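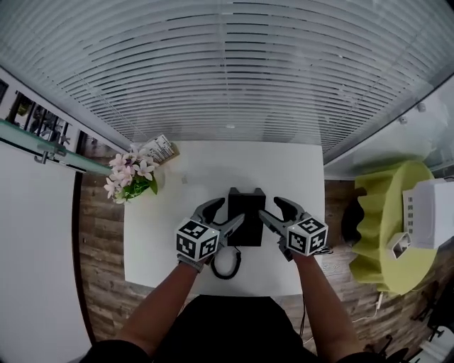 ## Marker cube pose jumps when the two grippers get close together

**Danylo Harasym**

I'm building a pair of hand-held grippers at home for recording two-handed tasks, to be replayed later on two small arms. Each gripper has a printed cube with square markers on its faces. One head-mounted camera tracks both cubes. Detection runs on a laptop at 90 frames per second.

With the grippers well apart, the poses are stable. When they close in from both sides on something in the middle of the table, one cube (usually the left) flips orientation for a few frames and then recovers. In a 154-second recording I got 14 flips, nearly all during the approach. Position stays within 3 mm through most of them. Only the rotation goes bad.

What I have tried:

- recalibrating the camera, twice
- closing the blinds
- reprinting one cube with a wider white border around the codes
- raising the minimum marker size in the detector

The border helped slightly. The other changes made no measurable difference. Is this a lens problem or a solver problem?

**Zaid Kassab**

Solver, most likely. A single flat marker seen nearly face-on has two pose solutions with similar reprojection error, and noise decides which one you get. On the approach your wrists turn inward, so you probably go from two or three visible faces to one. Log the number of faces used per frame and compare it with the flip times.

If they line up:

1. Solve each cube as one rigid body, with all detected corners in a single call. Do not solve per marker and average the results.
2. When only one face is visible, request both candidate solutions and keep the one closer to the previous rotation.
3. Reject any frame where rotation changes faster than a wrist can turn. Fill short gaps by interpolation and mark them as filled in the output.

Check the cube model as well. Printed cubes are rarely square, and a label glued half a millimeter off center will make the joint solve worse than the single-face one. Measure every face with calipers and enter the real corner positions.

**Pylyp Tkachuk**

Get a better camera. I had jitter on my Plurnex and it went away when I changed it.

**Elīna Sproģis**

I agree with Zaid on the solver, but check two other things first because they are quick.

Make sure the marker IDs on the left and right cubes don't overlap. If both were printed from the same file, the detector will assign corners to the wrong body as soon as both are in view – and the symptom looks a lot like yours.

Second, exposure. On a white tabletop, auto exposure shifts whenever something dark fills the middle of the view, and the white borders bloom or go gray. Lock exposure and gain before recording. Closing the blinds won't fix this if the camera is still adjusting itself.

**Danylo Harasym**

IDs are unique, I checked the files. Exposure was on auto. With it locked I get nine flips on the same motion. Every one of them falls on a single-face frame, so I'm rewriting the solve as in Zaid's steps 1 and 2. I'll measure the cubes on Sunday.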